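Jun 29, 2026 — bench notes, two-arm table, chores list

Present: me (Zohreh), Parisa on the stop button, Isauro in and out. Niloufar read the log over lunch and added remarks, marked NB.

Question for this block is the same one Marjan put on the whiteboard in March: which of the small jobs people do without thinking can we hand to the arms for a full shift, with a person in the room but doing something else? She wants an answer she can take to Daven, who run a small sample prep shop and a staff kitchen next to it. They asked for both kinds of work in the same letter. Racking tubes, clearing a table, wiping down, putting dishes in a bin. They don't care which one comes first.

My rule for "can do": 50 tries in a row, no hands on the table from us, no more than one try lost. Lost means dropped, left in the wrong place, or stopped by Parisa. I'm not counting slow as lost. Daven said slow is fine if it runs while their people are out on the floor.

**Setup**

- Same controller build as last entry. No changes to the gains.
- Fingers are the long pointed ones. Isauro has the flat pads in a drawer and wants them tried on plates. Not in this block.
- Grip force limit set low for the capped tubes. Left it low for everything else too, so the dish results are probably worse than they need to be.
- Camera calibration checked before the first run and again after lunch. Second check was fine.
- Table height unchanged. Floor tape redone where the old tape was lifting.

**Tube racking, first pass**

Started with tubes standing up or lying near the rack, to be placed into it. The target hole is picked by the planner, any free hole counts. We used colored liquids in capped tubes so that a leak would show on the table, and so the tubes would be easy to tell apart in the log afterward.

Single arm placing, either side, is good now. The approach is slow, it comes down over the hole, touches the rim, backs off a little, tries again. The second touch is usually enough. When I do this by hand I also touch the rim first, so I have no complaint.

Trouble comes from three places.

1. Tubes that don't go all the way down. The arm lets go when the force reading rises, and it can't tell the lower tier of the rack from the bottom of the travel. The tube ends up leaning. The check at the end looks for a cap above the rack and finds one, so it reports success. I scored these as lost. Parisa thinks a leaning tube is still a racked tube. We asked Isauro and he sided with me, but he also said he'd leave one like that himself if he was busy.

2. The rack sliding. It's light plastic and the table is smooth. A bump at the rim moves it a few millimeters and the next hole is no longer where the planner thinks it is. It does look again before each placement, but it doesn't look again between the touch and the retry. Niloufar has been asking for this since the Kirnano demo.

3. Anything with ridges. The finger tips catch on one ridge and let go on the next, and the part turns in the grip.

NB: On point 2, the fix is one extra look and costs under a second. Please put it in before the next block. I am tired of reading the same line.

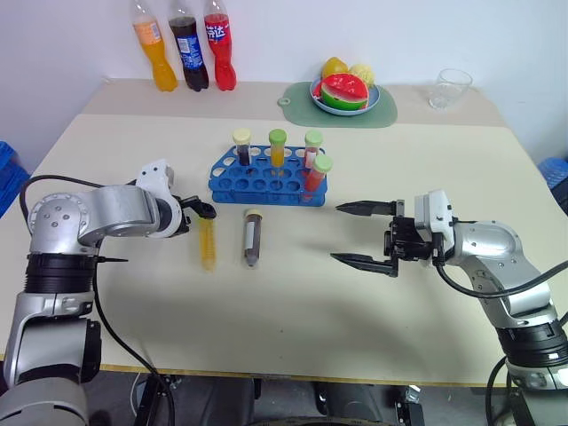
Last changed Jun 29 by zrezaei (rev 4: added NB remarks, fixed run order in the table section)

The tube at the right end of the rack, the one with the red liquid tipped toward the viewer, is the kind of result I mean in point 1. Cap on top, in the rack, and not straight. The brown one standing in front of the rack still counts as open work, as does the ridged yellow-orange piece under the left gripper. I've asked Parisa to log leaning tubes under their own code so we can argue about them later with numbers in hand.

**Does the clutter matter?**

Marjan's view is that a clean table tells us nothing about a kitchen or a shop floor, and she's right. So the back of the table stays dressed: soda bottles along the wall, a plate of artificial fruit on its placemat, a drinking glass. The planner is told to leave all of it alone. Most of the time it does.

Things I noticed:

- The bottles don't bother it. They're tall and have labels, and it keeps well clear.
- The glass bothers it. Depth readings on clear glass come and go. In some runs the glass was in the map, in others there was a hole in the map where the glass should be. The right arm swings back on that side when it parks. We had no contact, but I wouldn't bet on a week of that.
- The fruit is fine until you ask for it. Told to "clear the table," the planner picked the lemon before the plate, which makes sense, and then had no opinion on where a lemon goes. It asked for a target. Good behavior, but in a room with no one watching, the job ends there.
- The placemat counts as table. If it wrinkles, the planner sees a low object and tries to go around it.

**Table clearing**

Order of the runs was bottles, fruit, plate, glass, with a blue crate as the drop place. I'm writing down what happened and leaving the percentages for the weekly sheet.

Bottles: good. It grips under the neck and carries them upright. The partly full ones swing a bit and the arm slows down on its own. One dropped from too high into the crate and landed on its side with the cap on. Scored as done.

Fruit: the lemon is easy. The watermelon slice is hard because of the shape, the points of the fingers push it along the plate before they close. The bumpy one goes either way.

Plate: poor. With one arm it can get a finger under the rim only if the plate hangs over an edge, so it learned to drag the plate toward the front of the table. Parisa stopped it the first two times. The third time she let it go on, and it did pick the plate up, with more than half of it past the edge. I don't want to see that with a real plate. With two arms it pinches both sides and lifts, which works, but the arms then have to travel together and the planner takes a long time to find a path.

Glass: not attempted after the parking problem. Isauro offered to put a strip of masking tape on it so that the depth camera can see it. I said no for this block. Daven won't be putting tape on their glasses. He said that Daven might, if you asked them.

**Time**

By hand, I can rack a set of tubes while talking to someone. The arms take much longer for one tube than I do for the set. Parisa timed the longest single placement at 188 seconds, most of it planning after the rack had moved. A normal one takes 30. If the extra look goes in, I expect the long ones to disappear and the normal ones to stay as they are.

Isauro worked at Rimiten before he came here, loading trays on the night line, and he pointed out that the speed of one tube was never what mattered there. What mattered was how often somebody had to walk over. On a good night that was a couple of times. We had Parisa's hand on the button more often than that in one morning, though part of it was her being careful with the plate.

**What I would tell Marjan now**

Tube racking, upright tubes, fixed rack: close. Needs the extra look, needs a seat check (push down lightly after release, or look from the side), and needs the rack held. A strip of rubber under the rack would do it and I don't consider that cheating. Daven's own racks sit in a tray anyway.

Tube racking, tubes lying any which way: not yet. Left arm picks, right arm turns and places, and the handover loses too many.

Bottles into a crate: yes, I would leave it alone with that today if the caps are on.

Plates and glasses: no. Come back after the flat pads and after someone has an idea about clear glass. The Hashemi people say their sensor handles it, and they've offered to lend us one. I'd like to see it on our table before I write anything about it.

Wiping down: not started. I keep moving it to the next entry. It needs a cloth holder, and nobody has made one.

NB: I'd be harder on the bottles. You tested with the crate in one place. Move it and run the set again before you say yes to anyone.

Fair. Changed the wording in the copy for Marjan to "yes, crate in a fixed place."

**Next block**

- Extra look between touch and retry (Niloufar writes it, I test it).
- Seat check. Try the light push first.
- Rubber strip under the rack. Isauro has some left from the door seal.
- Separate log code for leaning tubes. Parisa is calling it LT.
- Flat pads on plates, two-arm lift only. No dragging. Put a hard limit on the front edge of the table.
- Move the crate and repeat bottles.
- Full count for racking: 200 placements over two days, one person in the room with other work to do. Parisa has volunteered me.
- Ask Marjan whether Daven's kitchen uses heavy plates or light ones. Nobody here wrote it down.

Power off at the wall, arms parked, tubes back in the cold cabinet. The left arm makes a faint click at the elbow when it comes down to park. I heard it twice with the room quiet. Couldn't feel anything by hand. Left a note on the cart for Isauro.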